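Reading Notes: The Salt Ledger, by Mereana Hapeta

April 2025

The Salt Ledger is the second novel in the Clivska series and the first to place a courtship at the center of the plot. Readers who have not read the opening volume may begin with this one. The few events carried over are restated in the first two chapters.

Ilse Niazi has inherited her uncle's shipping office in the port of Clivska, together with his debts. The principal creditor is the house of Skerkar, represented in town by its younger son, Davin. He arrives in December with instructions to close the office before the harbor freezes. Ilse asks for one winter to put the accounts in order. Davin grants it on the condition that he be given a desk in the same room.

The remainder of the book takes place largely at those two desks. Ms. Hapeta is patient with her material. The first conversation of a personal nature does not occur until page 126, and it concerns a broken stove. Some readers will consider this slow. This reviewer did not, although the chapters on freight insurance could have been shortened without loss to the story.

Davin is the more successful of the two leads. He is courteous, tired, and plainly unsuited to his family's business, and the author allows him to be wrong on several occasions without making him foolish. Ilse is drawn with less certainty. Her reasons for distrusting him are sound in the early chapters, but they are repeated after the facts have changed, and the quarrel on page 139 depends on her forgetting a letter she has read aloud only one evening before. The matter is settled quickly and is not mentioned again.

The secondary cast is small. Ilse's aunt, who manages the lodging house, has the best dialogue in the novel and deserved a larger share of the final third. The rival suitor, a grain merchant, is introduced with some ceremony and then sent inland. It is possible that he is being held for the third volume.

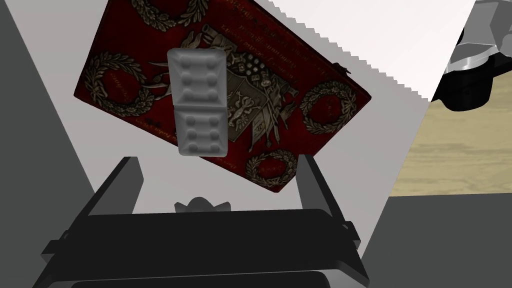 With respect to content, the romance is restrained. There is one scene of drowning, described at a distance, and a brief account of illness in chapter 12. The ending resolves the question of the debt in full and the question of the marriage in part. Readers who require a complete resolution may prefer to wait until the series is finished.

The prose is clean throughout. Ms. Hapeta writes winter well, and the passages in which the harbor closes, one pier at a time, are the strongest in either volume. The translation of the sea songs, credited to Tanveer Bukhari, reads easily and keeps the rhyme in most places. The publisher, Plirner, has also included a short glossary of port terms, which would have been more useful at the front.

The Salt Ledger is recommended to readers of historical romance who are comfortable with a measured pace. Notes on the first volume will be posted to this blog once I have completed a second reading of it. Comments on this entry are open, and correspondents are asked to refrain from discussing the final chapter.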